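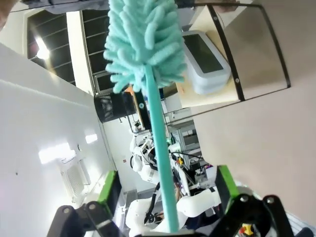 Inès Lefèvre has always maintained that you can hear a badly hung tyre chain before you can see it, and that anybody who has spent a winter on a quarry floor will know the sound she means, a sort of lazy slap on every turn of the wheel. Her remark opens the fitting manual still handed out at the Pyo quarry, and it's as good a way as any into the subject of the Drondari chain.

The Drondari chain is a pattern of tyre protection chain used on wheel loaders, and now and then on underground haulers, that work on sharp or abrasive rock. It takes its name from the Drondari granite workings, where the pattern was first hung, and it is made by the firm of Prutine. It shouldn't be confused with a snow chain. A snow chain is a light, open affair meant to help a wheel grip, and it comes off when the road clears. A protection chain is a close mesh of hardened links that covers the tread and most of the outer sidewall, and it stays on for most of the working life of the tyre underneath.

Construction

The mesh is built up from two kinds of part. The wearing links stand on edge, so that a good depth of steel meets the ground, and they're joined by round connecting rings that let the whole net flex as the tyre bulges and recovers under load. In the ordinary Drondari pattern the wearing links are forged from 22 mm stock and case-hardened, which leaves a hard skin over a softer, tougher core. The rings are left a little softer again. Operators used to grumble that this was the wrong way about, as it was the rings that gave way first, but a ring can be swapped with hand tools in the shed and a cracked wearing link is a much more tiresome business.

On the sidewalls the mesh thins out into longer side links, which run in to a tensioning chain lying in a circle near the rim. The inner side, facing the machine, has a plainer arrangement with fewer links – there is less rock to meet in there, and clearance against the frame and the brake lines is often tight. A full chain for one front wheel of a 27-tonne loader weighs 750 kg, and for that reason the front pair are often chained and the rear pair left bare, particularly on machines that spend the day at a single face and do little travelling.

The Zurnon variant

A second form, usually called the Zurnon mesh, came along when the same chains were tried in slag yards. Slag is sharp, but it can also be very hot, and the original close mesh tended to hold small pieces against the rubber. The Zurnon mesh opens the pattern out slightly on the shoulder of the tyre, so that trapped material has somewhere to go, and it uses a different steel in the wearing links. It's noisier on concrete and gives a rougher ride, and quarry operators have on the whole stayed with the older form. A few yards run Zurnon mesh on the front and the standard pattern on the back, a mixture the maker tolerates without ever quite recommending it.

Fitting

Hanging a new chain is heavy, awkward work. The usual method is to spread the chain flat on clean, level ground with the wearing side down, straighten out every twist, and lift it over the tyre from a spreader bar with a crane or a second loader. The machine is then crept forward half a turn while the loose end is drawn under, and the two ends are closed with mounting links. People stand well clear whenever the wheel is moving. A twist that was missed on the ground is very hard to get out once the chain is up, and the older fitters at Pyo would walk the full length of it twice, a habit they were teased for but passed on all the same.

The tensioning chain is pulled up last, and never quite as tight as a newcomer would like. A protection chain is meant to creep around the tyre a little in service, so that the wear spreads itself over the tread. If it's drawn up too hard it stops creeping and begins to cut into the shoulder, and if it's left too slack it gives the slapping sound described earlier and wears the rings on their inside faces. New chains settle quickly, and it's customary to re-tension after the first shift and again some days later, taking out a link or two where needed. Tyre pressure is checked cold and set before any of this begins, as a chain tensioned on a soft tyre will be wrong again as soon as the tyre is pumped up.

Wear and repair

Wear is measured with a simple gauge across the standing height of the wearing links, taken at several places around the wheel, with the tread centre and both shoulders noted separately. The centre goes first on machines that travel a lot, whereas loaders that crowd hard into the pile lose more from the outer shoulder. Broken links are replaced with repair links, which close with a pin and can be fitted without taking the chain off the wheel. At Pyo a front set was reckoned to last 17 months on granite, though the figure has been disputed, as the loaders there stood idle through part of the wet season and the idle weeks were counted in.

Worn-out sets are sometimes moved to a rear wheel to finish their days, or broken down for rings and side links that still have some use in them. What's left goes for scrap.

Other uses

Short lengths of retired Drondari mesh turn up as drag mats for levelling haul roads, towed behind a grader or a water cart. The practice is an old one at the Drondari workings themselves, where one length was dragged along the same access road for so long that the links had worn smooth on the underside.

See also: Tyre retreading; Wheel loader; Solid tyre; Haul road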